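Avaliação de equipamento: cozinha de brincar Clamadmont, da Prusex

Parecer do serviço de apoio pedagógico para as salas de jardim de infância

O presente parecer resulta do período de utilização da cozinha de brincar Clamadmont, comercializada pela Prusex, e destina-se às direções dos estabelecimentos que ponderam renovar o material do canto da casa. A apreciação segue a grelha habitual do serviço: montagem, robustez, valor pedagógico, manutenção e preço.

Importa recordar o enquadramento. O jogo simbólico ocupa, entre os três e os seis anos, um lugar central na organização do dia. Nele a criança ensaia papéis, negoceia regras com os pares e alarga o vocabulário em situações que lhe são familiares. O equipamento é apenas um suporte para essa atividade, e as educadoras consultadas foram claras a este respeito: uma cozinha excelente num canto mal situado, na passagem para o recreio, é pouco utilizada.

Montagem. O conjunto é entregue desmontado, numa única embalagem. As instruções estão traduzidas para português de forma aceitável, embora a numeração dos parafusos não coincida, em dois passos, com a das saquetas. Um adulto com alguma prática conclui o trabalho numa tarde. Recomenda-se que a montagem seja feita fora do horário letivo e que se volte a apertar a estrutura ao fim do primeiro mês, procedimento que o fabricante não menciona.

Robustez. O móvel, com 103 cm de altura, foi utilizado diariamente por dois grupos até abril. Os painéis resistiram bem aos embates das cadeiras e dos carrinhos. Já os decalques revelaram desgaste precoce nos cantos, sobretudo os que ficam ao alcance dos mais novos. A estabilidade é satisfatória quando o móvel está encostado à parede; a fixação deve ser considerada obrigatória.

Valor pedagógico. Segundo Chun-hung Yeh, consultor do serviço para a área da expressão dramática, o equipamento favorece sobretudo o jogo a pares, com uma criança que cozinha e outra que serve ou encomenda. Com quatro ou mais crianças surgem disputas de espaço. Uma mesa baixa colocada ao lado resolveu parte do problema, tal como a introdução de blocos de notas para «pedidos», que levou vários alunos do grupo dos cinco anos às primeiras tentativas de escrita. Os alimentos e utensílios não vêm incluídos – as salas recorreram a embalagens vazias trazidas pelas famílias, com resultados muito bons.

Manutenção. A limpeza faz-se com pano húmido e detergente neutro. Convém evitar produtos à base de álcool junto às zonas impressas. A Prusex fornece peças avulsas, mas o prazo de resposta ao único pedido efetuado foi longo.

Preço e alternativas. O valor de aquisição foi de 198 euros, a que acrescem portes. O modelo equivalente da Deker custa cerca de 200 euros e inclui utensílios, mas ocupa mais espaço em planta. A versão da Kao, por 70 euros, é adequada ao uso doméstico e não se recomenda em contexto coletivo.

Apreciação global: favorável, com reserva quanto à durabilidade dos decalques. O serviço aconselha a compra a salas com grupos reduzidos ou com mais de um espaço de jogo simbólico em funcionamento.

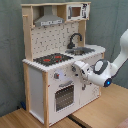
Cozinha de brincar em madeira com painéis brancos, exaustor cinzento e micro-ondas na prateleira superior.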